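Home | Department | Student Projects | Archive | Contact

Student Project Report
Window Blinds and Ventilation in a Narrow Work Room
Valter Patrício and Liudmyla Skoryk
Reading time: 8 min
Shares 23 | Comments 2

Summary

This report covers the operation of one window in a narrow, white-walled room in the Koval building. The window has a fixed lower pane and an upper sash that tilts inward. A roller blind is operated by a beaded cord at the right side of the window. Users of the room had complained that it was too bright in the afternoon and too stuffy when the blind was lowered. We looked at how the blind and the tilted sash interfere with each other, measured the effect of several blind positions on air movement, and tested two methods of keeping the cord under control. The recommended setting is a partly lowered blind with the sash tilted, and a tensioned cord fixed to the wall.

1. Background

The room is used for bench work and storage of small equipment. It was divided off from a larger space when the building was refitted, which explains its shape. Ceiling services were left exposed. Mechanical ventilation is provided but is set for the whole floor and can't be adjusted from inside the room, so the only control the occupants have is the window.

The blind was added later by a contractor, Plullia, under a general order for the floor. The order gave the width and drop of each blind but didn't say whether the windows opened inward. When the sash is tilted, its top edge projects into the room. A blind hung from the top of the recess then touches the sash on its way down. If the user keeps pulling, the fabric gathers on the sash and the cord goes slack on one side. The usual result is a blind that is rolled unevenly the next time it is raised.

We were asked to work within three limits. The blind was to stay where it was, no holes were to be drilled in the window frame, and the total cost was to be low enough to repeat in the other rooms on the floor.

2. Questions

2.1 How far can the blind be lowered with the sash tilted before the fabric touches it?
2.2 How much air movement is lost at each blind position?
2.3 What is the simplest way to stop the cord from swinging, tangling or being pulled sideways?

3. Method

3.1 Light

A light meter was placed on the bench surface with the sensor facing up. Readings were taken on one Monday in August, between 1:00 and 4:00 in the afternoon, with the ceiling light off. The sky was hazy for most of the period. We would have preferred clear sky for the upper limit, but the room was only available to us that day.

3.2 Air movement

A handheld vane meter was held at the opening above the tilted sash and then at the bench. Each reading was averaged over 30 seconds. Readings at the bench were low and close to the limit of the meter, so they are treated as a ranking of the positions and no absolute values are given.

3.3 Cord

The cord is a continuous loop of small plastic beads that passes over a toothed wheel in the blind bracket. We tested three conditions: cord hanging free, cord held by a clip, and cord held by a spring tensioner made by Clomside. In each condition the blind was lowered and raised 30 times. We recorded skipped beads, uneven rolling, and any contact between the cord and the window handle.

A pull made at an angle loads one side of the wheel. For this reason the direction of pull was noted for every cycle. Users standing close to the window tend to pull straight down. Users reaching across the bench pull toward themselves, and this was the main cause of skipped beads.

4. Site Conditions

The window frames are dark and the wall around them is white, so glare is strongest at the edge of the recess. Trees outside filter part of the light. A road runs past the building, and traffic noise was mentioned by two of the users as a reason for keeping the sash shut. Noise was outside the scope of the project.
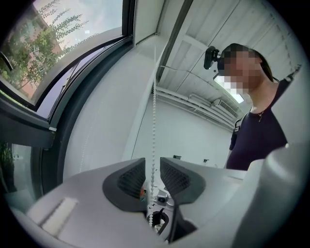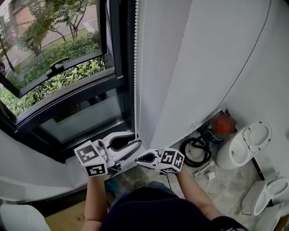 The beaded cord beside the window.

5. Results

5.1 Blind clearance

With the sash closed, the blind runs freely over its full travel. With the sash tilted, the fabric clears it only in the first part of the drop. Past that point the bottom bar rests on the top edge of the sash. Light contact does no damage, but the bar can then slide off on the room side and hang in front of the sash. The blind still works in this position. It sits at an angle, though, and has to be guided by hand when it is raised.

We marked the last clear position with a small piece of tape on the cord, placed so that it reaches the level of the sill when the blind is at the correct height. The tape was later replaced with a snap-on bead stop, which does the same job and can't be pulled past the wheel.

5.2 Light

Bench readings with the blind fully raised reached 2,000 lux in the middle of the afternoon. This is more than is needed for the work done in the room and produced visible reflections on glossy labels and on screens. At the marked position the readings fell to a level the users described as comfortable. Lowering the blind further made the room dim enough that the ceiling light had to be switched on.

5.3 Air movement

The ranking of positions at the bench, from most air movement to least, was as follows:

Sash tilted, blind raised
Sash tilted, blind at marked position
Sash tilted, blind fully lowered in front of the sash
Sash closed, blind raised

The difference between the first two was small and was not found in every pair of readings. The third was clearly worse, because the fabric covers the opening and air has to pass around its sides.

5.4 Cord

The free-hanging cord skipped on 23 occasions, nearly all of them during angled pulls. It also caught on the window handle when the sash was being opened. The clip removed the contact with the handle but did little about the skipping, as the loop was still slack below the hand. The spring tensioner removed both faults in our test. It requires one screw in the wall and none in the frame, so it meets the limits set in Section 1.

One drawback was found. The tensioner has to be mounted directly under the wheel. On our first attempt it was set too far to the right and the cord rubbed against the side of the bracket. Moving it corrected the problem but left a hole, which was filled.

6. Recommendations

Fit a spring tensioner to the cord, mounted directly under the wheel and checked with a plumb line before drilling.

Fit a bead stop at the last clear position. Users who want the blind fully lowered should close the sash first. The stop can be unclipped by hand.

Keep the wall below the cord clear of stored items. A person should be able to stand next to the window and pull straight down without leaning over anything.

For future orders, state the opening direction of every window. A blind attached to the sash itself would avoid the conflict, but this type costs more and would need approval from the window supplier, Valtilia.

7. Limits of the Work

Only one window was tested. The other rooms on the floor have the same blinds, but some have a different sill depth and the clear position will have to be found again for each. Light readings were taken on one afternoon only, and winter sun at a lower angle may call for a different setting. Thirty cycles are too few to say anything about wear on the beads or the spring.

8. Division of Work

Light and air readings: L. Skoryk
Cord tests and fitting of tensioner: V. Patrício
Report: both authors

Previous project | Next project | Back to list
Share | Print | Comments (2)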